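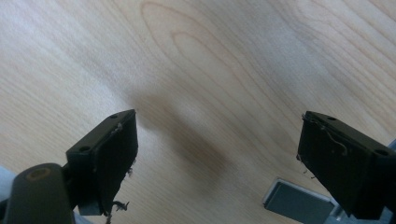

Garnet Hawthorne wrote in to say that he had wiped his kitchen table with dish soap every night for years and wanted to know why it now felt tacky in humid weather, even right after cleaning. He had tried vinegar, then more soap, and it got worse each time.

The tackiness is usually a film. Dish soap leaves a little behind with every wipe, grease from hands and food sticks to it, and the next wipe spreads the lot. Vinegar cuts some of it but is hard on a finish if used week after week. What follows is how I look after wooden tables, counters and boards at home, including what to do about a sticky one.

Know what finish you have

Most store-bought tables have a clear film finish, either lacquer or polyurethane. Older or handmade pieces may be oiled or waxed. Put a drop of water somewhere out of the way, under a placemat or near a leg. On a film finish it sits in a bead and stays there. On an oiled surface that needs attention it soaks in and leaves a darker spot, which will dry out by the next morning.

Oil does nothing useful on a film finish. It sits on top and collects dust. If someone in the house has been rubbing lemon oil into a lacquered table, that is another likely source of the stickiness.

Cleaning off the film

You need two cloths, a bowl of warm water and a very small amount of mild soap. A few drops is plenty. Wring the first cloth until it no longer drips. Work in patches the size of a dinner plate, going with the grain. Rinse the cloth often and change the water when it turns grey. Go over each patch with the second cloth, damp with plain water, and dry it with a tea towel straight away.

If it is still tacky after that, do it again with mineral spirits on a rag, with the windows open and the stove off. Test underneath first. Lay the rag flat outside to dry when you are finished and don't leave it bunched up in the garbage. Oily rags can heat up and catch fire on their own, and the same goes for anything used with linseed or Danish oil.

If two rounds of this make no difference, the finish itself may have gone soft. That happens most where forearms rest. No cleaner will fix it. The top has to be stripped and refinished.

Daily wiping

A damp cloth is enough on most days. Save the soap for jam and grease, and rinse after using it. Microfibre works well on smooth tops but catches on chairs with rough edges, so I keep old cotton T-shirts for those. Don't use the green side of a dish sponge. It leaves fine scratches that show up as a dull patch when the light is low in the afternoon.

White rings

A white ring is moisture caught in the finish. A fresh one often fades by itself, so leave it overnight before doing anything. If it is still there, lay a dry cotton cloth over it and press with a warm iron, no steam, for a few seconds at a time. Lift and look between each press.

Petroleum jelly also works on some rings. Rub a little on, leave it till morning and wipe it off. Toothpaste is often suggested. It is an abrasive and will take the shine off along with the ring.

Black rings are a different problem. The water has gone through to the wood and reacted with iron or with tannins. They need sanding and sometimes oxalic acid, and if the table is a veneer you can sand through it very quickly. Ask a refinisher.

Crayon, ink and candle wax

Crayon comes off most finishes with a bit of mineral oil on a soft cloth, followed by a wipe with barely soapy water. Ballpoint is harder. Rubbing alcohol will lift it, but it will also dissolve shellac and can cloud lacquer, so use it only on polyurethane and only on a cotton swab.

Let candle wax harden fully. A bag of ice on top speeds it up. Push it off with an old plastic card held low, and buff what remains with a dry cloth.

Oiling boards and unfinished counters

Use food-grade mineral oil from the drugstore. Cooking oils go rancid and the smell is difficult to get out. Warm the bottle in a jug of hot water, spread the oil generously, leave it 30 minutes and wipe off everything that hasn't soaked in. A new board wants 3 coats, a day apart. After that, oil it when it starts to look pale and dry.

Stand boards on edge to dry. A board left flat on a wet counter will cup, and a cupped board rocks under the knife. If it is only slightly cupped, put it hollow side down on a damp towel overnight and it may come back.

For smells, scrub with coarse salt and half a lemon, rinse and stand it up. Garlic sometimes takes two goes.

Winter and dry air

Furnace heat shrinks wood. By December our table has a gap at the leaf that isn't there in summer, and it closes again in spring. Don't fill a gap like that. The filler gets squeezed out or splits something when the wood swells. A humidifier set to the low end of its range is easier on the furniture and on the windows too, which will run with condensation if you set it too high.

Keep the table away from a baseboard heater or a floor register if you have the space. If you don't, a plastic deflector over the register sends the air out to the side. Ours came from the hardware store and is held on with magnets.

Check the screws under the top while you are down there. They loosen as the wood moves. Snug them by hand with a screwdriver and stop when they resist. A power driver strips the holes in softwood rails. If one is already stripped, pack the hole with wooden toothpicks dipped in wood glue, snap them off level, let it dry overnight and put the screw back in.

Felt pads

Stick-on pads fall off chairs that get dragged a lot. The nail-on kind last longer. Clean the bottom of the leg first, drill a small pilot hole so the leg doesn't split, and tap the pad in straight. Look them over when you wash the floor, and pick out any grit that has worked into the felt.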